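Agathe Riviere sorts parts for the repair shop Guslow, and she has done it for two years. Before this she was packing orders at Tultberg. "There I only closed boxes," she says. "At Guslow I must look at each thing."

Most of what she looks at is wire. A harness comes out of an old appliance in one piece, with all its colors, and she decides if it can serve again. "First I check the ends. A good wire with a bad connector is still work for somebody."
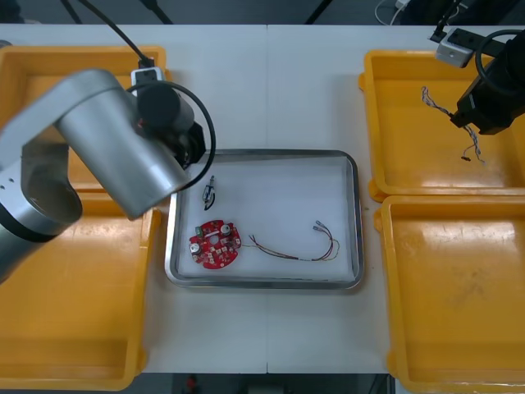

She likes yellow bins with thick walls, because small parts are easy to see against the color. The steel tray is for things which are not decided yet – a circuit board, a clip-like part, a harness. "My colleague Hervé Chevalier wanted labels everywhere. We tried it in November and the labels fell off."

Does she get tired of it? She thinks for a moment. "After lunch, yes. The twisted wires are the worst, they hold each other. I leave them for the morning, when my hands are more patient."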